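Section 4: Setting Up Your Clomov Label Printer for the First Time

By now you should have the printer out of its box and the shipping tape peeled off (there are usually more pieces than you'd think, so do take another look under the lid). Pick a level spot within reach of an outlet, and leave yourself room to swing the lid all the way open.

1. Make sure the power switch on the back is set to off. Plug the cord into the printer first, then into the wall.

2. Press both side tabs at once and lift the lid until it clicks and stays up by itself.

3. Slide the roll holder apart and drop in the starter roll, which has 100 labels on it. The labels should feed from the top, facing you. If they come up from underneath, just flip the roll around and try again.

4. Pull the loose end forward under the two guides and let it hang over the front edge. Bring the guides in until they touch the paper lightly – if the labels start to bow in the middle, you've gone a little too far.

5. Close the lid with a firm push on both corners, then turn the power on. The light blinks amber for a moment and settles on green.

6. Hold the Feed button until one blank label comes out, then let go.

CAUTION: The print head gets hot during long runs. Let the printer rest for a few minutes before you open the lid to change a roll.

Note: Darkness is set to 75 at the factory, and that suits most paper labels very nicely. Shiny labels may want a higher setting – go up a little at a time and print a test label after each change.
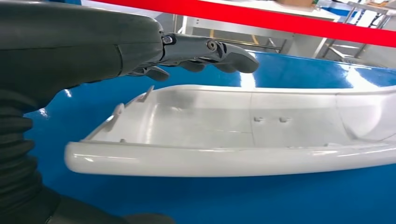 If the test label comes out faint on one side only, open the lid, reseat the roll and repeat steps 4 through 6 before you change the darkness again.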